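Washing Up by Hand

Washing up by hand (I grew up saying "doing the dishes," and I'll switch between the two) is the cleaning of cups, plates, cutlery and pots with water, some kind of soap and something to rub with. It's one of the oldest chores in the house, and I've been collecting notes on it for longer than I'd like to admit. What follows covers the tools, the order of work, the drying question and a bit of local custom.
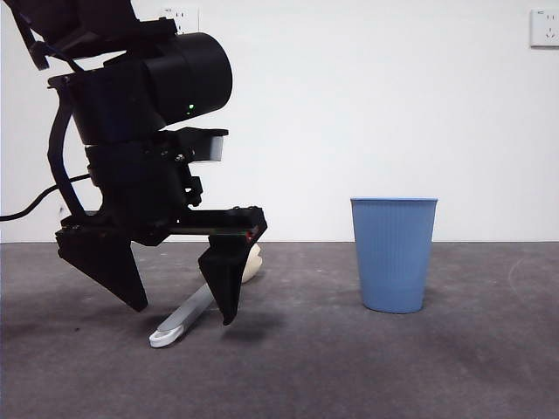
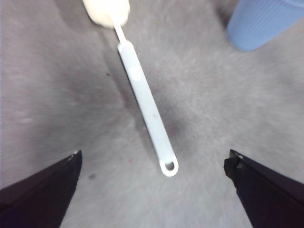
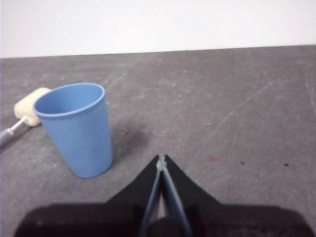 Last of the three: a light blue plastic cup with fine ribs down the outside.

Tools

People rubbed their dishes with whatever was lying near. Sand, ash, straw, a twist of rag, a handful of horsetail (a plant so gritty that it was used on pewter). Sponges from the sea came into kitchens wherever there was a coast and somebody willing to dive, and the cheap foam kind took over in the twentieth century. I'm a brush person myself. A long handle keeps your fingers out of the hot water, and you can get right down into a tall glass without wedging your whole hand in there, which I have done, twice!

Cloths are a separate argument. My grandmother knitted hers out of cotton string and boiled them in a pan. They lasted for years and smelled of nothing at all, and I can't say the same for any sponge I've owned.

Soap

Before liquid detergent you shaved a bar of hard soap into the basin, or kept a scrap of it in a little wire cage on a handle and swished it around. Hard water made a gray scum with it. Washing soda helped with that, though it was rough on the hands. Detergents don't make the scum, and that's a big part of why they won.

Order of work

The usual rule is glasses first, then cutlery, then plates, then the greasy pans, so that the water gets dirty as slowly as possible. I learned it that way in Nilutton and assumed the whole world did the same, until I shared a kitchen with Jinfeng Yuan, who does the pans first while they're still warm and then starts over with a fresh basin. It uses more water but I've half come around to it. Burnt rice lets go a lot easier before it sets.

Two basins or one is the other great divide. With two, the second holds clean water for rinsing. With one, you rinse under the tap, or you do what my aunts in Ernon did and skip the rinse, stand everything in the rack with the suds still sliding off, and dry it with a towel.

Drying

Air drying needs a rack and some patience. Towel drying needs clean towels, and plenty of them (linen is best, since it doesn't leave fluff on glass). The drying cupboard, with slatted shelves over the sink, is my favorite answer by a mile. You put the wet plate away and it drips where it stands.

In large groups

Washing up for a crowd is a different job. The harvest supper at Plisten, held each September, feeds 200 people, and the crew of 12 works in a line: scrape, wash, rinse, rack. Holger Hedlund ran that line when I first helped out, and he had me on scraping all evening. I still think it's the worst spot. The plates come from the old Kohlhase canteen, thick white ones with a green edge, and they stack beautifully but weigh a ton by ten o'clock.

See also: Dish rack; Scullery; Soap; Tea towel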